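Teaching by Hand: Demonstration Gallery
Marar Centre for Applied Automation, Grimstead Campus

The Marar Centre has maintained a program in robot learning from demonstration at its Grimstead campus since the opening of the Holzer wing. The program is concerned with a practical question: how a skilled person may convey a manual task to a machine without writing the motion out as code. Staff and graduate students work with two methods. In the first, a demonstrator performs the task directly, holding an instrumented gripper tool fitted with its own camera. In the second, the demonstrator operates a robot arm remotely from the Wundov console in the adjoining room.

This gallery accompanies the Centre's October open day and presents the program's work with hand-held tools. Visitors seeking technical detail are referred to the program handbook, available at the front desk.

Hand-held demonstration
Tasks are selected from ordinary household, workshop and clerical activity. Each is divided into short episodes, and each episode begins and ends with the tool in a position agreed beforehand. A demonstrator will normally complete 44 episodes of a task in a session, with a rest period at the midpoint. Demonstrators may sit or stand as the task requires, and are asked to work at a natural pace – deliberate slowness has proved as unhelpful to later training as haste.

Soft and deformable materials receive particular attention. A rigid part can be described by its dimensions, whereas cloth and padding change shape with every contact, and the demonstrator's judgement of pressure is difficult to set down in any other form.

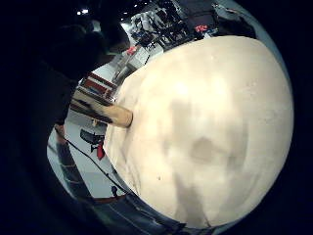

Episodes are reviewed the following morning by a second member of staff who took no part in the session. The reviewer may accept an episode, mark it for trimming, or set it aside. Episodes in which the demonstrator hesitates and then recovers are generally kept, as the recovery is itself of value to the learning system. A task is considered ready for training once 100 accepted episodes have been catalogued, although more difficult tasks may require several times that number.

Remote operation
Where a task calls for the reach or strength of a full-sized arm, demonstrations are given from the Wundov console. The operator's hand movements are reproduced by the arm, and contact forces are returned to the operator through the control handles. New operators complete seven supervised sessions before working independently. The Centre's colour-coded stop procedure applies at all times, and a second person must be present whenever the arm is powered.

Participation
The Centre welcomes enquiries from tradespeople, carers and others with practised manual skills who wish to take part as demonstrators. No background in robotics is required. Sessions are held on Wednesday afternoons in Room 21 of the Holzer wing, and an induction is provided at the first visit. Parking is available at the rear of the building, off the service road.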